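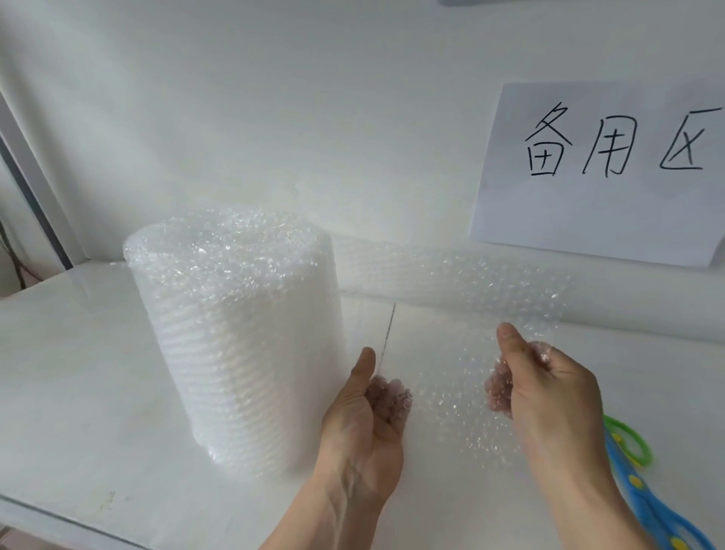
Penrose, 08/06/2021

The bus from the station lets you off at the wrong end of the Grodero site, so the first thing any visitor learns is how long the fence is. I signed in, was handed a badge that said VISITOR 2 and a pair of blue overshoes, and followed the arrows to the building where they teach robots to pack things.

Grodero makes nothing you would recognize. It packs what other people make, mostly lamps and glassware, and for a couple of years it has been trying to get a machine to do the wrapping. The machine is called Fedeo. It has two arms and the posture of someone waiting for a late train. On open days it is allowed to perform for the public, behind a yellow line, with a person standing near the red button.

The tour starts with the dull part, which I ended up liking best. Before Fedeo tries a job, people do the job by hand, over and over, wearing a camera on the head so that the view is the worker's own. The day's job was tearing bubble wrap. You take the free end of the sheet off the roll, pinch it in both hands with the thumbs in front, and start a tear between them. I have been doing this every December of my adult life without suspecting it was a skill. The scissors stay on the table. They are children's safety scissors with a green finger loop and yellow dots on a blue handle, and I wanted them badly.

Our guide told us the team had recorded 1466 tears so far and thrown out a good many. A take gets rejected if the hands leave the view, if the wearer looks up at the clock, or if anyone pops a bubble on purpose. That last rule was added later. There is a printed copy of it by the kettle, in larger type than the fire instructions.

Visitors were invited to try. The headset is lighter than a bicycle helmet and a good deal less dignified. You are asked to keep your chin down and your hands slow, and the moment somebody asks you to move naturally you forget how arms work. My first sheet stretched, went cloudy and refused. My second came away with a long tail like a badly torn check. The operator beside me said it was useful to have some variety in the data – I have had kinder reviews, but not many.

After that came remote control, in the next room. You stand between two handles on jointed rods, and Fedeo's arms copy whatever you do with the handles a moment later. The delay is small and very annoying. There is no feeling of the plastic at all, so you judge the pull by eye and by the noise. A boy of maybe ten got a clean tear on his first go and handed the controls back as if returning a library book. The adults in line studied the ceiling.

Then Fedeo had its turn on its own. It found the edge of the sheet, let go, found it again, and pulled. The wrap tore most of the way across and then wandered off at an angle. There was applause. It was a better result than mine, so I joined in.

The last stop was a talk with slides in the canteen, given jointly with Plernholm, the firm that builds the grippers. It covered fingertips in more depth than I had thought possible. I did learn that tearing is harder to teach than cutting, as the sheet changes shape the whole time and never does it the same way twice. Someone asked when the machine would replace the packing line. The speaker said it currently needed 2 people to look after it and moved on to the next slide.

Practical notes for anyone going to the next one, which is planned for October. Book ahead for the remote control room, as the line there was the only slow thing on the tour. Parking is free but far away. The canteen does a decent cheese roll. The gift table sells a mug, a pen and a square of bubble wrap in a printed sleeve, and I bought the bubble wrap. It was gone before the bus reached the station.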